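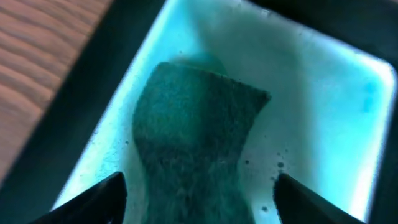
Is it worth taking up a craft as an adult if you will never be good at it?

I think so, as long as you can afford the materials and you enjoy the hours you put in. Skill is a poor test of whether a hobby is worth keeping.

I took up felt work and simple bookbinding at 55. My first book had covers of two different sizes. My second one would not close. I have made a fair number since then and a stranger would still pick them out at once as the work of a beginner. I keep making them on winter evenings and I don't plan to stop.

When I mention this to people my age, the first question is usually whether I sell anything. The second is whether I have thought about it. My sister-in-law sent me a link to a shop called Gimier that takes handmade goods on commission, and she meant it kindly. I looked at the terms. They want photographs on a plain background, a fixed delivery time and a minimum of six items in stock. I would have to make six of the same thing, and I have never wanted two of the same thing.

There is a belief behind that question, and I held it myself for most of my working life. It says that time has to lead somewhere. If you run, you should run a race. If you bake, you should open a stall. Children are allowed to draw badly for years, and then at a certain age the ones who are not talented are quietly let off, and most of them never draw again. I was one of those. I remember the art room and I remember being told I might prefer the library.

Araceli Alvarado taught the evening class where I started. She ran it in sessions of 90 minutes, and she did not grade anything or put anything on the wall. Some people in the class disliked this. Hatem Metwally, who sat across from me, wanted to know where he stood, and he left after three sessions for a course at the Radwan center that ends in a certificate. I have no quarrel with him. He wanted a qualification and he went where they give one. My complaint is that the certificate course is now the only one left. The class I took was dropped because it had no outcomes to report.

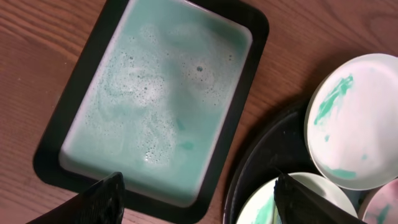 I wrote to the people who run the program and asked what an outcome would look like. The reply was polite. It said that funding follows progress, and that progress has to be shown on paper. I understand the position they are in. Public money should be accounted for. But attendance is also a number, and ours was good all through December, when it was dark by five and the parking lot was solid ice.

The strongest argument on the other side is about cost. Leather and good board are expensive, and a person who ruins them has wasted something. I accept that, so I work with cheap stock and scraps. A beginner who spends a lot on tools in the first month is usually buying the feeling of being further along. A bone folder, a ruler, a sharp knife and some linen thread will last a long time.

I also hear that without a goal people lose interest. Some do. They should be free to quit without calling it a failure, and I have quit two other hobbies that way and don't miss either one. The rest of us go on, a little better some years and a little worse in others. I am halfway through a notebook for my niece at the moment. The spine is crooked and she has already asked if it can be the green one.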